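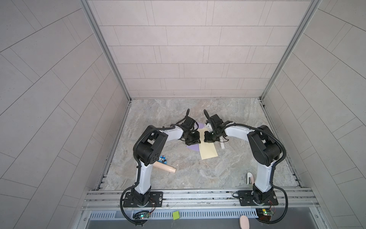 The Edodberg Police Department invites applications for the position of Property and Evidence Technician in its Records and Property Division. The technician receives, labels, stores and releases items collected in criminal investigations, including stolen goods recovered by patrol officers and detectives. Much of the work is done standing at a bench. Applicants should be used to handling small items within a confined area, such as a square work surface with tiled walls on three sides. The position reports to the Property Supervisor, Radomir Nikolaidis.

Duties

Enter each item in the Reron property system before the end of the shift in which it is received.
Maintain chain-of-custody records and produce them when requested by the Lerard County prosecutor.
Contact owners of recovered property and schedule its return.
Prepare items for transfer to the regional crime laboratory.
Testify in court when subpoenaed. 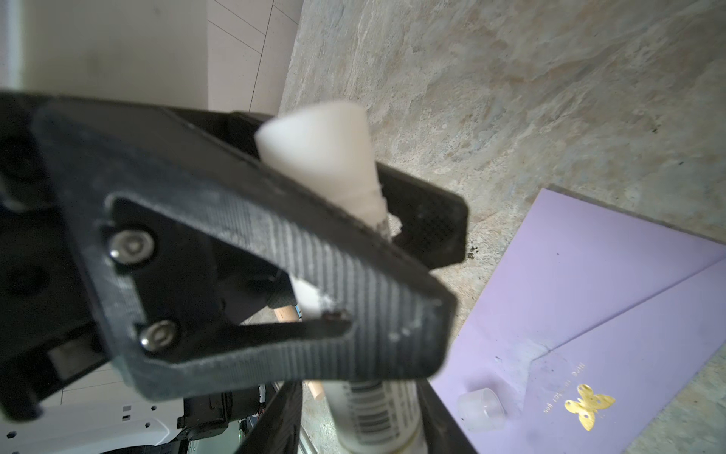
White bottle with a conical cap.

Minimum qualifications

High school diploma or equivalent
Two years of experience in records, warehouse or laboratory work
Valid driver's license
Ability to lift 71 pounds with assistance

Experience with the storage of musical instruments, artwork or other fragile property is desirable. A background investigation, including fingerprinting, is required of the selected candidate. Appointment is subject to a probationary period of six months.

Hours and location

The position is full time, day shift, beginning at 7:30 a.m., with occasional evening call-outs. The property room is on the lower level of the Radulović Building. Starting pay is $19 per hour.

How to apply

Submit a completed city application, a resume and the names of two references to the Human Resources counter at Edodberg City Hall. Applications will be accepted through the end of July. Incomplete applications will not be reviewed. The City of Edodberg is an equal opportunity employer.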